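Marlene Campbell
Snack table notes, a thread. Subject is shelf life after opening and what the tablecloth has to do with it. 1/12
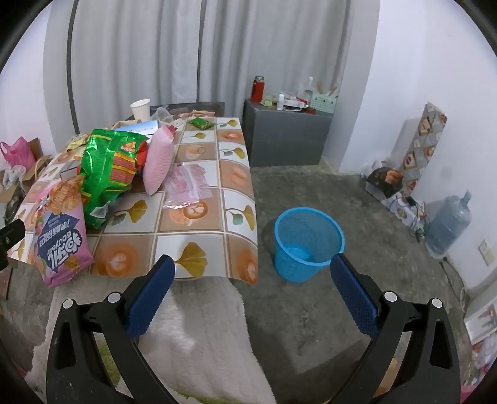
Snack end of the long table, checkered plastic cloth, ginkgo and latte print.

2/12
Chips first. Ridged chips have more surface than flat ones of the same weight, so once the bag is open they pick up moisture from the air sooner. In my kitchen in February, with the heating on, an open bag stays acceptable until the next evening. In a humid month, half that.

3/12
Rolling the top of a foil bag down does very little on its own. The foil springs back. Press the air out first, fold twice, then clip across the whole width. A clip in the middle leaves two open corners. I use the wide Skilletti ones, 12 to a card, and lose most of them by summer.

4/12
Puffed packets are a separate case. The gas is there as a cushion and to keep oxygen off the contents. Don't squeeze them flat to save space in a drawer. The seam is the weak point and it tends to let go at one end.

5/12
Clear zip bags: fine for anything dry, less good for anything oily. Oil gets into the track and the zip stops closing over that stretch. Wipe the track with a dry paper towel before closing. If it has already gone cloudy, use the bag for screws.

6/12
On the cloth. Plastic, wipes clean, bought as a 444 cm length from the Triludlow remnants bin and cut down to fit. The pattern is white and tan-brown squares. Ginkgo leaves on the white, coffee cups on the brown. The brown squares hide crumbs and the white ones do not, so I check the brown ones with my hand.

7/12
Cleaning: dish soap, warm water, soft cloth, then a second pass with plain water. Skip the second pass and the soap film grabs dust. No solvent cleaners. I tested one on an offcut and the print came away on the rag.

8/12
Chili oil is the one stain I haven't solved. Baking soda paste lightened it. Left overnight it lightened a bit more. Mélanie Doucette recommends putting the cloth in direct sun for an afternoon, which I will try when there is some.

9/12
Overhang. I left enough at the front for the corner to fold over without pulling. Too short and the edge curls up. Too long and people sit on it. Fold marks from the packaging took over 700 hours to drop out, flat on the table, no iron. Yes, I kept a log.

10/12
Storage after the table is cleared: opened bags go upright in a Marchand bin, folded edge up, oldest in front. Laid flat they crush each other and the bottom one gets forgotten. Sealed packets go on the shelf above and don't need any of this.

11/12
Labels. I put a strip of masking tape on each bag when it's opened and write the time on it, e.g. 7 pm. The printed date only applies to the sealed package. If the printing is in a language you don't read, add the flavor to the tape too. Saves opening the spicy one by mistake.

12/12
Still to test: whether the Sisura heat sealer works on creased foil. The manual says flat film only. I have a stack of empty bags set aside for it and will post the results under this one.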